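Jul 8, 2021
Laundry corner, washing trial for the cotton covers

Continued from the page of Ferdinand. He finished the first set of covers and left me the list with the weights, so I start with the second set. I write also the small things about the machine, so that we don't have to ask each other every time.

Covers are from the Plarnport order, undyed cotton, all cut from one roll. Before washing I marked each piece with a line of 300 mm along the long side and a second line across, with the laundry pen from Pešek. The pen that we used in February went pale after one wash and we could not read anything, so please don't take it again, even if it is still in the drawer.

Settings for today: cotton program, low spin, no softener. Detergent is Zurance powder, 100 ml for each load, leveled with a ruler. Ferdinand filled the cup with a small heap on top and I think his loads got more powder than mine. I put a note beside his numbers and did not change them.

Before the first load I turned the drum by hand and felt along the rubber ring with two fingers, also in the fold at the bottom where threads like to stay. I took out a small ball of lint and one piece of the marking thread.
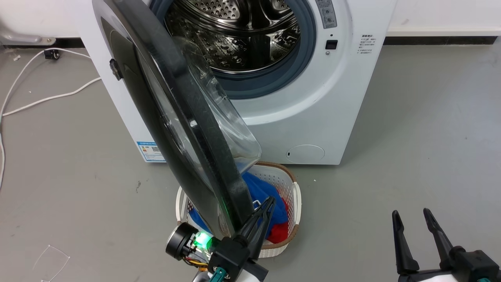 The filter is behind the round cover, low on the right side of the front. It is very near to the floor, so only a flat tray goes under it. The deep one from the sink does not fit, I tried. Open it slowly with the coin and let the water come before you turn more. Last time I was too fast and had to dry the floor up to the wall.

Basket: put it directly under the door before you unload. The wet covers are heavy and they pull each other out, and if one touches the floor it has to be washed again and then it has one wash more than the others. Sweep first, there are always bits of string and dust on the floor there.

After the wash the pieces go flat on the Halto rack, without pegs. Measure only when they are dry. I measured one wet piece for curiosity and it was 2 mm longer than the dry one beside it, so a wet value should not go in the table.

Open points:
- Ask Ferdinand if his covers were folded or loose when he loaded them.
- Load 3 is not done. The covers are marked and lie on the shelf.
- Leave the door open after the last load. When it is closed over night the rubber begins to smell.
- Buy a second measuring cup.

D. Pfister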